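23rd July

Kicking rig, second session, Fortin hall. Present: me, Radwa Younis, Gregor Pringle (until lunch).

We continue with the question from Senga Imrie about the footballs. Her kickers say the new Brasow balls "die" after a few practices, and the Plitberg balls do not. She wants an answer before the team goes outside in September.

Setup is the same as last time. Swing arm at the low position, ball on the 3 cm tee, laces away from the net. All balls were inflated in the evening and stayed overnight in the hall, so they have the same temperature as the air. Gregor has calibrated the gauge again and it agrees with the old one.

We made 20 kicks with each ball, then a pause, then 20 more. The Brasow lost pressure in the second series and the Plitberg held. I was ready to write this down as the result, but Radwa put the Brasow in the water bucket and there were bubbles at the valve, none at the seams. We changed the valve for one from the Ukex box, repeated all 40 kicks, and the pressure stayed inside the reading error of the gauge. So it is possible that the leather and the bladder are fine and Senga has a batch with bad valves. One ball is not enough to say it.

The counter on the swing arm is now at 1585. The bushing on the left side makes a noise when the arm comes back — I put grease, the noise is smaller but still there. Please do not use the high position before it is replaced. Sarmīte has the drawing.

Also the tee moves a little after each kick. Tape helps for around 3 kicks and then it lets go. Next time I try a thin rubber mat under it.

To do: ask Catherine Lamont for four more Brasow balls from the same delivery, not used. Bucket test on all of them before any kick. Copy the pressure table from the loose sheet into the shared file (Radwa).

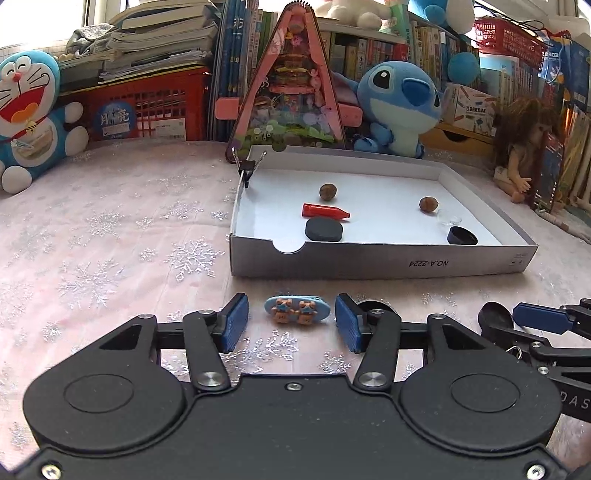
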